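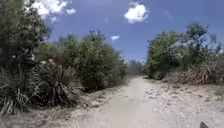
Page 45

Unit 10. Reading and Recording an Unsurfaced Path

Course tutor: Ildikó Lakatos
Module: Footpaths and Field Margins

10.1 Purpose of the unit

Students taking this unit will learn to make a written record of a path that has no made surface. The record should allow a second person, who has not visited the site, to understand how the path is being used, what it is made of and what grows beside it. The unit prepares students for the October field day and for the written assignment that follows it.

Students should bring a printed copy of this page and a pencil to the first seminar. No knowledge of botany is expected at this stage.

10.2 The parts of a path

For the purposes of this course a path is divided across its width into three parts.

The tread is the part on which people, animals or wheels habitually pass. On dirt and gravel it is often paler and smoother than the ground beside it. In the photograph the tread is a strip of fine soil down the middle of the path, which looks packed down by repeated passage. It curves slightly to the left in the foreground.

The shoulder is the ground immediately to either side of the tread. It belongs to the path but is less used. Loose material tends to collect on it. The shoulders in our example are lumpy and carry small stones, pebbles and crumbled rock.

The verge lies between the shoulder and the vegetation. It may be wide, narrow or missing altogether, and the two sides of a path need not match. On the right of the path shown, the verge is broad and rocky and rises gently towards the bushes. On the left the trees and shrubs begin at the path's edge.

Where students cannot decide at what point the shoulder ends and the verge begins, they should say so in the record. A doubtful boundary is entered with a broken line on the sketch plan.

10.3 Describing the surface

The surface is described under three headings: colour, size of material and firmness.

Colour should be given in plain words such as beige, grey, whitish or brown. The colour of dry ground differs greatly from that of the same ground after rain, and the weather on the day of the visit must therefore be entered at the top of the sheet.

Size of material is recorded as fine soil, gravel, small stones or large stones. Mixed ground is recorded with the commonest material first.

Firmness can be judged only on site, by pressing with the heel. It must never be entered from a photograph. A surface may look compacted and still give way underfoot, and marks are deducted in the assignment where this rule is overlooked.

10.4 Describing the vegetation

Students are asked to record the form of a plant before attempting its name. Height, density, leaf shape and leaf colour are sufficient. Names may be added afterwards with the word "confirmed" or "unconfirmed".

The spiky plant near the path on the left of the photograph is a suitable first exercise. It has long, narrow, sword-like leaves which fan out in all directions. They are a muted grey-green, and the lower ones droop and have dried to a pale straw colour. A second plant of the same type stands a little further along. Either could be entered as "yucca or sotol, unconfirmed". Entering one of the two names as certain would not be acceptable on this evidence.

Small white blossoms should also be noted when present, as they are among the foliage on the left. They are easily missed against dark leaves when the sun is strong.

10.5 Procedure for the field day

The group will meet at 10 at the Urnoma gate. The section to be recorded is marked on the map as path 738 and is 100 metres long. Students work in pairs. One walks the tread and calls out the observations, and the other writes. The pair change over at the halfway post.

Entries are made every 10 metres. At each point the pair should record:

Width of the tread
Material on each shoulder
Width and slope of each verge
Nearest plant on each side, by form
Any break, rut or washed-out hollow

Recording sheets and boards may be collected from Alex in the equipment room before departure. Measuring tapes must be wiped clean before they are wound in. Students should wear closed shoes and a hat and carry their own drinking water. Plants are not to be cut or lifted, and stones that have been turned over must be put back as they were found.

10.6 Written assignment

Each student will submit a fair copy of the recording sheet, a sketch plan and a commentary of 738 words or fewer. The commentary should explain how the use of the path can be read from its surface, and should state clearly which conclusions rest on direct observation and which on inference.

10.7 Reading

Baranauskienė, Walking Ground, chapter on soil and gravel tracks (course library, short loan).
The Cukotton Path Survey, introduction and recording tables only.

Notes continue on page 46 with Unit 11, Gates and Crossings.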